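About Kisis

Kisis looks after the kitchens that people share at work and at school. We stock the mugs and glasses, load and run the dishwashers, put everything back on the shelf, and keep a record of what breaks. We do not cook and we do not cater.

The company was started by Sebastian Pascu, who had managed the front desk at the Kinley building and spent a good part of each afternoon washing other people's coffee cups. The first contract was for that same building. The second was Metero, a design office two floors up, and it is still with us.

Today we cover 12 kitchens. The smallest is a galley with one sink and a single dishwasher. The largest is at Zamfir, a training school with 400 students and staff, where the machines run from early morning until the evening classes let out.

How we work

Each kitchen gets a visit in the morning and another after 4 p.m. On the morning visit we unload whatever ran overnight, check the racks for bent tines, and wipe the door seal. On the afternoon visit we collect cups from desks and meeting rooms, scrape and load, and start the cycle before we leave. Filters are cleaned every September and again in spring, or sooner if the water isn't draining.

We load most mugs and glasses upside down with a little space between them. Handles are turned so they don't knock against the next cup. Anything with a gold rim, a wooden part or a glued repair is washed by hand.
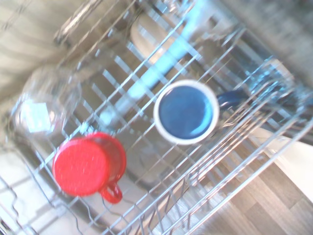

Can we keep our own mugs, or do we have to use yours?
Keep your own. Most of our kitchens have a mix of personal mugs and house mugs, and we wash them all together. If a mug has a chip at the lip we set it aside on the counter with a note, and the owner decides what to do with it.

Stock and breakage

We own the house mugs and glasses in all our kitchens, 649 pieces at the last stock check. Replacements come out of our monthly fee, so there is no separate bill when something gets dropped. Spare racks and cutlery baskets are kept at our storeroom and can usually be brought over with the next visit.

Getting in touch

New kitchens start with a walk-through. We look at the machine, the shelves and the sink, ask how many people use the room, and send a price afterward. To set one up, call the office or leave a message at the Kinley front desk.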